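Where the Second Hand Is

Two-handed demonstrations are hard on pose estimation. Each hand-held gripper works out its own position from its own camera, and each does so in its own coordinate frame. A policy trained on the pair needs the transform between them, and a small error there becomes a missed handover.

The Deltside pipeline treats this as a filtering problem. A marker on one gripper, when the other camera can see it, gives a direct relative measurement. When it can't, the estimator carries the last transform forward and widens the covariance. After 34 dropped frames it stops and flags the segment.

Nerea Olmedo wrote the replay tool, Cikgate, which plots both tracks against a shared clock. Of 419 recorded episodes, two failed on clock offset alone. Most of her current work goes into glossy floors and blank walls, where feature tracking has little to hold on to.
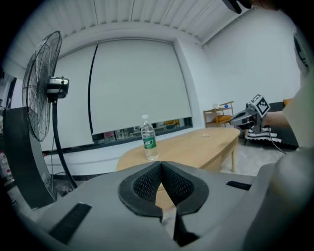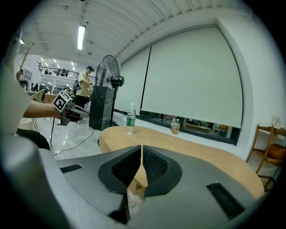
Seen from one gripper's camera, the other carries a black and white marker on top.

Words: Soledad Garrido
April 16, 2023 | Software

The next release moves marker detection ahead of the visual tracker, so a clean sighting can reset the map early. Planning code downstream is unchanged.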